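4.2 Equipment planning and the purchase decision

The budget for this part of the project was fixed before the robot was chosen. Most published work on household manipulation reports the platform and leaves out how it was paid for, so we describe the planning in some detail. Groups of our size may find it more useful than the benchmark numbers.

We compared two options. The first was the Grekum, a two-armed mobile unit sold complete with grippers and a one-year service contract. The second was a pair of separate Kocsis arms on a base that we would have built ourselves. The Kocsis route had the lower purchase price, but it carried costs that did not show up on the quote: mounting hardware, a second controller, cabling, a safety assessment of the finished assembly, and staff time to put it all together. Dušan Pešek estimated the staff time at 269 hours. When those hours were charged at our internal rate, the gap between the two options nearly closed.

Floor space was the second constraint. The test kitchen has 78 square feet of open floor once the cabinets are in, and a person has to be able to stand clear of both arms during a trial. The home-built base would have needed a wider footprint to stay stable with both arms extended. We dropped it on those grounds and did not return to it.

Spare parts were handled as a separate line. Fingers and wrist covers wear out first, and suppliers quote very different delivery times for them. We set aside money for two full sets of fingers and one wrist unit — the wrist being the single most expensive item on the list. Batteries were left out, as the Grekum runs from a wall supply in our setup.

4.3 Use of simulation before delivery

Delivery was quoted for February, which left a long period with no hardware. We used it to test the purchase assumptions in simulation. The Zorkel simulator was already licensed in our department, so the only new cost was a workstation. We ran 208 tabletop episodes in a set of furnished rooms, with counter height, object placement and robot starting position changed between runs. Each episode was capped at 700 control steps.

Three questions mattered for the order form. Could both arms reach a counter of ordinary depth from one parked position? Did the standard finger length leave enough room to work among objects standing or lying close together? And how often did the base need to be moved in the middle of a task? Figure 3 is taken from one of the kitchen episodes, with the left gripper over the counter near a wine bottle and the right arm raised.
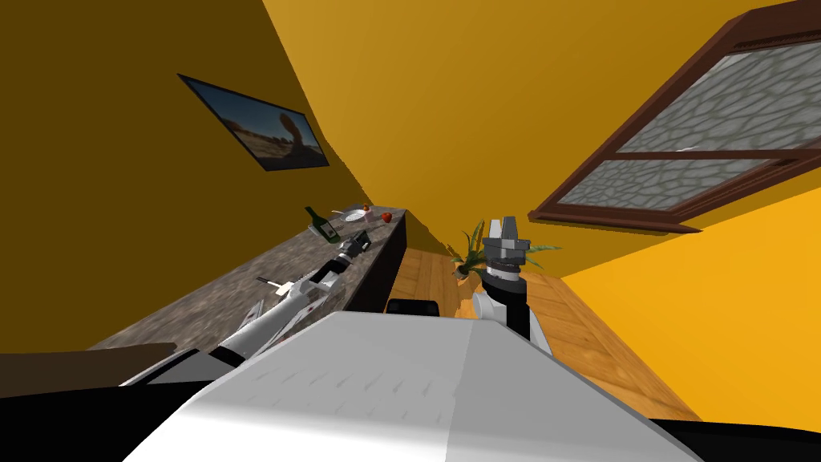
Figure 3. Simulated kitchen episode viewed over the robot's torso. A bottle, a plate and an apple are among the items on the granite-patterned counter.

Crowded layouts like this one had the most effect on the order. We changed the request from standard to long fingers, and we removed the optional lift column, as reach in height was not a limit in any of the rooms tested. The saving on the column paid for the second set of fingers.

Simulation did not help with every item. Noise, heat from the controller cabinet and the time needed to clean the grippers had to be taken from supplier data or left as open risks. We asked Skuvo, the reseller, for a short loan to check these points, and the final order was placed once the loan terms had been agreed.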